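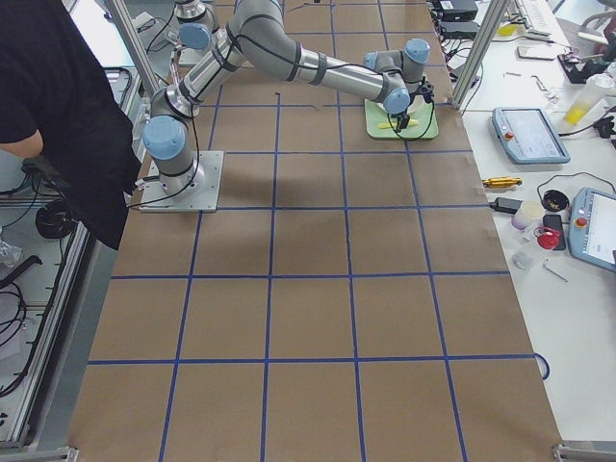 Fig. 1. Table covered in brown kraft paper and divided into cells with blue painter's tape. A pale green cutting board lies in the upper right area.

Unit 2: Laying out a gridded work surface
Course notes, S. Jaiswal. Revised 12/11/24.

2.1 Purpose

A gridded surface lets an object be put back where it was between trials. Each cell gets an address (column letter, row number), and positions are logged by address. Accuracy depends on the tape lines, so the layout is checked before any object is placed.

2.2 Covering

Kraft paper is used as the base layer. It is matte, takes pencil, and can be replaced when it tears. The practice roll (Wovance, 758 mm wide) does not span the large tables. Lay two lengths side by side with a 27 mm overlap and tape the seam from underneath. Leave the paper flat overnight before marking – a fresh roll keeps its curl and will lift at the ends.

Anything bolted to the table goes on after the paper. Cut bolt holes with a punch. A knife slit will spread.

2.3 Marking and taping

Mark the long edges first, then the short ones. Snap a chalk line between opposite marks and lay the tape with one edge on the chalk, always the same edge. Run the lengthwise strips before the crosswise strips. Do not stretch painter's tape. It shrinks back over a few hours and the ends pull in.

Cell size is measured between tape centers. Measuring from inner edges leaves out one tape width per cell, an error that adds up across the table. Compare both diagonals of the full grid; if they differ, lift the crosswise strips and lay them again.

2.4 Placing objects

Flat items such as a cutting board may cover several cells. Log the near left corner and the angle of the long side. A small object on top of the board is logged relative to the board – see the Lima sheet, column 4, for the format.

2.5 Exercise

Lay out a grid on your assigned table and log one board with one small object on it. Remove both, replace them from the log alone, and record the offset. Hand the sheets to Uldis Butkienė before the December session.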